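Print this page | E-mail this page

Shared bench rules: common questions
Last updated: 4 December 2025

Who can start the arms?
Anyone signed off by Imogen Clegg. Sign-off lasts until April.

Can I reach in while an arm is paused?
No. Paused is not off - use the stop button, then wait 5 seconds.

How should cables be run?
Along the outside of the arm, with slack at every joint.

What may be on the table during a run?
Only the trays and pieces on your task sheet.

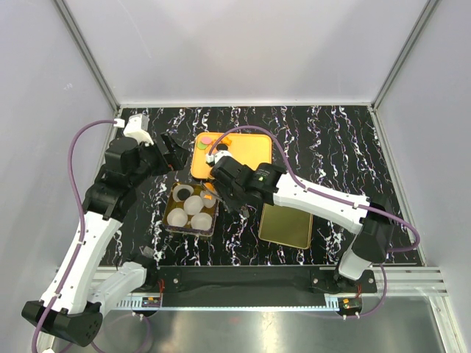 Benedita Calado asks that spare trays be written on the sheet too, as the arms can still hit them.

We use cookies to improve this site. Accept | Settings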